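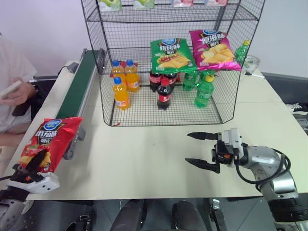
Console care: dust, heat and stick drift

Most faults reported on a games console after its second year come down to dust or a worn controller. The steps that follow need a soft brush, a can of compressed air, cotton buds and isopropyl alcohol.

Clearing the vents

Shut the console down fully. Rest mode leaves the power supply live. Unplug it at the wall and wait 3 minutes before touching the casing.

Hold the fan still with a cotton bud through the grille. A fan spun by compressed air can damage its bearing. Use short bursts, keep the can upright and work from the exhaust side first, then the intakes. Finish with the brush.

Do not use a household vacuum cleaner on the vents. The nozzle builds up static.

Placement

Leave a hand's width behind the console and the same above it. Closed TV cabinets trap heat even with the back panel removed. Taner Kırmızıgül measured the exhaust of his own machine in a Radberg cabinet and recorded a drop of 4 degrees after moving it to an open shelf. Carpet blocks bottom intakes, so use a board or a stand.

Stick drift

Check the dead zone setting before opening anything. If the game has its own setting, test with that as well as the system one.

If the drift remains, switch the controller off, push the stick fully to one side and put one drop of alcohol at the base. Rotate the stick through full circles, then repeat on the opposite side. Leave the controller to dry overnight. Fouad Berrada reports that this cured one of his two Sturnus pads. The other needed a new stick module.

Storage space

Keep roughly a tenth of the drive free. Updates are often unpacked beside the old version, and a 132 GB game may ask for far more than the size of its patch. Delete captured clips first, then games you can download again. Copy save files to a USB stick before removing anything with mods installed, as some mods keep their own saves in the same folder.

Cables

Label both ends of each HDMI lead with masking tape. If the picture drops out at high refresh rates, swap the lead before changing any video settings.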